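Set times and stage levels at the Brekuser

Posted by Hollis Esposito
Thursday, January 23, 2020

I went back to the Brekuser for the Drundau show, mostly to hear whether the new main speakers fixed the low end. The room holds 642 standing. In October the bass built up badly along the left wall, and the kick drum and bass guitar merged into one note from the bar to the exit.

Reton opened with a set of five songs. Their engineer kept the guitars low and cut a fair amount at 500 Hz, which left space for the vocal. The snare was thin. I moved twice during the set and the balance held at both spots. 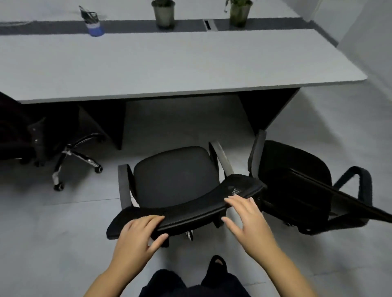 Page 5

Drundau ran louder from the first song. The subs are now grouped at center instead of split left and right, and the dead strip near the mixing desk is gone. The left wall is still heavy, but the bass lines can be followed there. Two songs in, the singer's monitor fed back and was pulled down for the rest of the night.

The Van Leeuwen cover in the encore was the best-sounding thing they played: one guitar, brushes, no backing track. I would have taken more of that and less of the long keyboard section before it.

Doors to first note was over an hour, so eat first. Coat check is cash only.

3 comments | 12 shares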